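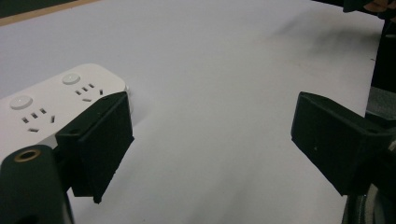 Home Power – Questions

Whole-house surge protectors and "power savers": what readers ask

Updated Thu 3 June

Do those plug-in boxes that promise to cut my electric bill work?

I haven't seen one that does. The pitch is that the box "cleans up" your power and the meter runs slower. Home meters bill you for real power used, and a small capacitor in a plastic case doesn't change what your fridge needs to stay cold. If a seller shows you a meter reading before and after, ask what else was switched off in between.

But my neighbor's bill dropped after he bought one.

Bills drop for all kinds of reasons. October is milder than August. People who buy a gadget to save power also start turning off lights. I'd want a full year on each side before I believed it, and even then I'd ask about the new windows.

What about standby power? Is that a myth too?

No, it's real, but it gets oversold. Take a device that draws 7 watts doing nothing. Leave it that way all year and you've used a bit over 61 kilowatt-hours. Multiply by your own rate and decide if you care. Most phone chargers with no phone on them draw far less than that. Old cable boxes and game consoles on "instant on" are worth a look.

Does a power strip with a switch save anything?

Only if you use the switch. Turning it off cuts power to whatever is plugged into the switched outlets. The strip itself isn't clever. The "smart" ones that shut things down for you can be handy behind a TV, though I'd check how long one takes to pay for itself before buying three.

Is every power strip a surge protector?

No, and the packaging is often happy to let you think so. Look for a joule rating and a safety mark from a testing lab. A strip with neither is an extension cord with more holes. A rating of 1000 joules is fine for a lamp and a printer. I'd go higher for a computer.

The Gustwood whole-house unit comes with a big equipment guarantee. Doesn't that settle it?

Read the terms first. The copy I was sent wanted the original receipt, proof of a licensed install and the damaged item shipped at my cost – all inside a short window. The unit may be perfectly good. The guarantee is a sales tool.

Carker wants $229 for the panel unit and Haugen wants $109. What's the difference?

Mostly the surge current rating, the status light and the name on the front. Compare the spec sheets line by line, and get a price for the install, which can easily cost more than the part. If neither company will send you a spec sheet, you have your answer.

Can I install one myself?

It goes in your main panel. Hire an electrician.

Do surge protectors wear out?

Yes. The parts that soak up surges degrade with each hit. If the "protected" light is off, replace it. If it never had a light, you're guessing.

Who writes this, and who pays for it?

Ragnvald Grønli. I buy what I test and take no ads from the makers. Corrections are welcome, with a source please.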